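Section 4: Setting up the table for an open day

Visitors do love to watch two arms sharing one table, and with a little patience beforehand your Marwat cell will give them a very pleasant few minutes. Kausar Magsi wrote these steps after our open day at Ninthorpe, where the microphone stand task was by far the favourite (the sparkly things always draw a crowd!).

1. Wipe the tabletop and let it dry fully before you lay anything out.

2. Stand the tripod within easy reach of the right arm, legs spread and knob tightened by hand.

3. Lay the coloured microphones on the right-hand side, with a little space for the gripper to come down.

4. Keep the spare stands together on the left, where the left arm can get to them. 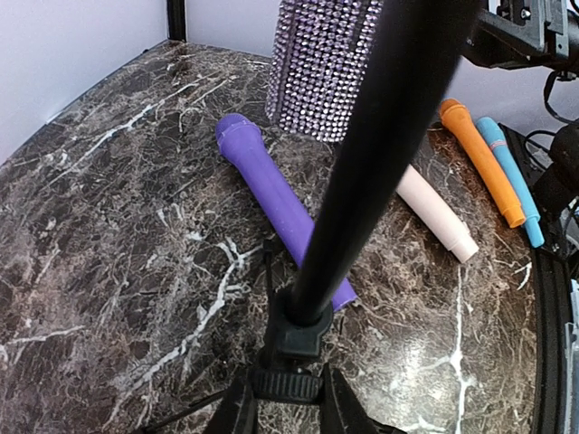
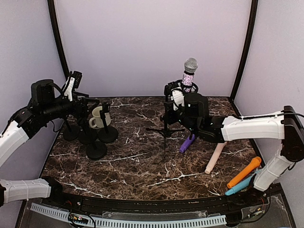
Tripod stand and coloured microphones on the marble table.

5. Choose Visitor Mode from the Plavard menu and set the speed to 2. We know it's tempting to go faster, but people like to follow what the arms are doing, and children will ask you to run it again anyway.

6. Invite everyone up to the floor line, have a last look round, and press Start.

CAUTION: Never reach in to straighten a stand while the arms are powered. Press Stop, wait for the lamp to go out, and then by all means tidy up.

Note: If the display shows code 769, home both arms and begin again from step 5.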